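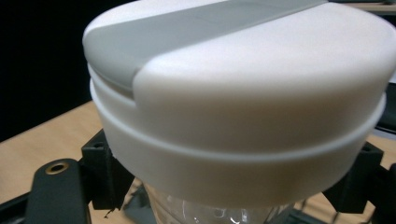
News > Automation > Standards and good practice

New guideline for hand-held grippers asks for a written check before each session

This site uses cookies to remember your settings. By continuing to read you accept our cookie policy.

Aug 18, 2025

The firm Vesico has published a guideline for people who work with hand-held gripper tools on ordinary household objects. The text has 18 pages and it is free to use. It was tested from June at two workshops, one in Hokov and one in Rokberg, and the remarks of the operators there are included in the final version.

The guideline is meant for small teams which record handling tasks at a table, for example gripping a container by its lid. Such teams often have good rules for big robot arms, but for a tool that is carried in the hand they have until now worked mostly by habit. Two operators in the same room could do the same task in different ways, and later it was difficult to compare the results.

The main part is a list of 9 checks. The operator must look at both fingers before the first grip, test that the fastenings are tight, and clean the contact surfaces with a dry cloth. Small dirt on the tool should be removed before the work starts and not in the middle of it. When a finger is changed, the change is written in the log together with the name of the person who did it.

A separate chapter is about round and smooth objects. The two fingers should meet the object at the same height, and the pressure should be only so strong as is needed to hold it. If a lid sits on a clear container, the operator should first try by hand whether the lid is closed. Objects with blades inside may be used only with the lid on, and the power cable, if there is one, must be taken out of the socket.

"We did not want to write a thick book which stays on the shelf," said Iestyn Gape, who led the work at Vesico. "The operator has one hand on the tool and not much time. So the checks are on one sheet, and the explanation is in the back for those who want to read it."

The guideline also sets a limit for wear. After 2000 grips the fingers must be taken off and examined, also when they look good from outside. In Rokberg some operators found this number too low, because they work mainly with light plastic things. The limit was kept, but a team may ask for a longer interval if it can show its own records.

The workshop Ásgeirsdóttir, which makes replacement fingers, has said it will print the checklist on a card and put it in each package. Teams that already use their own rules do not need to change everything at once. They are asked to compare both lists and to note where they differ.

Comments on the text can be sent to Vesico by e-mail. The firm plans to look at the guideline again next June.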